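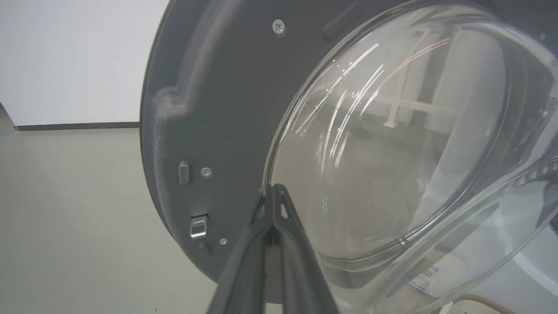

Thread: a robot in the wash room, from someone who works there

Print this thread | E-mail this thread

2019-10-05

1/ I work at Kovach, the laundry in Camville. We wash for small places: a few nursing homes, a gym, two dental offices, people who drop off bags. Since April we've had a robot on the front loaders. People keep asking me what that's like, so I'm writing it down once.

2/ The photo is from the wrist camera on the robot. Two black fingers on the rim of the door glass. Doors are most of what I'm going to talk about, because doors have been most of the job.

3/ The system is called Arneton. It's an arm on a base that moves along the row. It opens the washer, takes a load out into a cart, loads the next one from a bin, closes the door and starts the cycle. That's the list from the sales sheet, and it does all of it on a good night.

4/ What it doesn't do: sort, check pockets, pretreat, fold, bag, tag, or talk to customers. It also doesn't clean the door seals. We do those by hand at the start of every shift, same as before.

5/ We don't have the giant tunnel washers you see in videos of hospital laundries. We have ordinary front loaders in a row, the kind with a round door and a glass bowl in it. Each customer's stuff stays in its own machine. That's why the place is set up the way it is, and it's why they bought an arm instead of a new plant.

6/ How it was before. Evening shift was four people. Two on washers and dryers, one folding, one on the counter and bagging. The washer people walked the row all night, bent over, pulled wet sheets out, straightened up, did it again. Wet sheets are heavy. Everyone who did it more than a couple of years had a shoulder or a back to tell you about.

7/ How it is now. Evening shift is three people and the arm. One of us is the "row lead," which means you bring the sorted bins, clear the full carts, and deal with the arm when it stops. The other two fold, bag and do the counter.

8/ No one was laid off. I want to be fair about that. One person on evenings retired in the spring and the job wasn't posted again. If you were hoping to get hired on evenings in Camville this year, you weren't, and the arm is the reason.

9/ The stops. In the first full month the log showed 187 of them. A stop means the arm quits moving, the light goes amber, and somebody walks over. Most were on doors.

10/ A washer door is harder than it looks. There's a latch hook on the inner side that has to line up with the slot in the body. The glass is clear and curved and throws reflections back at the camera. The inner panel is dark. When the door is standing wide open, the arm has to work out where the edge is from a close view of shiny stuff and dark stuff.

11/ You and I do it without looking. I push the door with my hip when my arms are full. I never once thought about where the hook was until I had to stand next to a machine that was having trouble with it.

12/ The fix for a stop is usually dull. You look at the tablet, see what the camera sees, and pick one of three buttons: try again, skip this washer, or hand over to me. "Hand over to me" means the arm backs off and you shut the door yourself. Then you press resume.

13/ There's a marked line on the floor and you don't cross it unless the light is amber or off. The arm is slow and it does stop if it bumps you, but the rule is the rule. A new person gets two shifts of walking around with someone before they're row lead alone.

14/ Things that helped, in case anyone else is about to get one of these:

– Wipe the glass. Soap film and drips made the stops worse on our older washers.
– Keep lint off the inside of the door panel. It collects along the raised rim.
– Leave doors either fully open or fully closed. Half open confused it all summer.
– Don't hang anything on a door. Not a towel, not a tag.
– Keep boxes out of the aisle, even for a minute.

15/ That third one caused the only real argument we've had over it. We were all taught to leave the doors cracked overnight so they don't go sour. The installers wanted them open all the way or shut. Open all the way blocks part of the aisle. We went around on this for weeks.

16/ Where it ended up: fully open overnight, and the last person out takes the long way around to the back exit. It adds a little walking. The machines smell fine.

17/ By the end of September the log had 1172 loads in it for that month and 40 stops. So it got a lot better. Part of that was a software update. Part of it was us learning how to set the room up for it. I don't know how you'd split the credit, and the sales people didn't mention our part when they came to visit.

18/ My own job, since people ask. I was on washers. My shoulder hurts less. I'm not saying that to sell you anything. I used to ice it after Friday shifts and I haven't done that since June.

19/ I also stand still more than I used to, and I don't love that. On the row you were tired but the night went by. Watching a light to see if it turns amber is a different kind of tired. Some nights I go fold just to have something in my hands.

20/ Pay. Row lead gets 48 cents an hour more than the old washer job. We asked for more, on the grounds that you're now responsible for an expensive piece of equipment and for whoever walks near it. The answer was that it would be looked at again after a year. I have that in an e-mail.

21/ The conversation in the break room has changed too. Before, there were two of you on the row and you talked across the machines all shift. Now the row is one person. You see the folders when you bring a cart over, and then you go back. It's quieter. A couple of us have started taking our break at the same time even though it means the counter bell rings and someone has to get up.

22/ Things the arm is better at than me: it never starts the wrong program, because it reads the tag on the bin. I have washed a nursing home's blankets on the gym towel cycle more than once. It's also the same at the end of the shift as at the start.

23/ Things I'm better at: knowing that a load is too big by the way it sits. Hearing a bearing going. Noticing a sock stuck in the door seal. Finding a hearing aid in a pillowcase, which has happened, and which still has to happen before anything gets near a washer.

24/ That last one is why I'd tell any owner not to cut the sorting table. There was a plan to run sorting with one fewer person "once the row was stable." We asked them to hold off and they have, so far.

25/ The Ostrowski place across town looked at the same system. Their people came over on a Tuesday afternoon and watched for an hour. They asked good questions, mostly about who pays when a door gets broken. They haven't bought one as far as I know.

26/ On broken doors: we've had one cracked handle and one bent hook. The bent hook I can't put on the arm for sure. That washer was old and the door had been hard to close for a long time. The handle was the arm. Both were fixed the same week.

27/ Who looks after it: a tech comes once a month and checks the fingers, the cables and the base. In between it's us. We wipe the camera with a dry cloth and check the fingers for anything stuck in the joints. Thread, mostly. Thread gets into everything in a laundry.

28/ If you work somewhere that's getting one, here's what I'd ask for before it's installed and not after:

– Who is allowed to press stop, and is it everybody? (It should be everybody.)
– Does the new role have a title and a rate in writing?
– Who sees the camera pictures and how long are they kept?
– What happens on the days it's down? Do you call people in, or do three people do the work of four?

29/ We didn't ask the last one. In July it was down for two days waiting on a part, and it was three of us doing the work of four. We got overtime. We also got home at one in the morning. There's a call-in list now.

30/ On the camera: it's pointed where the fingers are pointed, so it's nearly all doors, drums and laundry. It picks up the room behind sometimes. We asked for a notice by the entrance to the row saying it's there, and they put one up.

31/ Would I go back? For my shoulder, no. For the company on the row, some nights, yes. I'd like the fourth person back and the arm too, and I've said so to the manager.

32/ Somebody asked if it can do the dryers. Not yet. The dryer doors swing the other way and the things inside are hot and tangled. They want to try it next year. I'll post about that if it happens.

33/ Replies are open. I can't answer questions about what it cost, I don't know. If you run the same kind of row and you've found a better way to leave the doors overnight, I'd like to hear it.

Print this thread | E-mail this thread

We use cookies to keep you signed in and to remember your settings. By continuing to read, you accept our use of cookies. Accept | Settings

More from this author
Getting the sour smell out of gym towels
What we find in pockets, and where it goes
Night shift in Camville: places still open at one
Folding fitted sheets when you have a hundred of them
Questions I asked before I took the row lead job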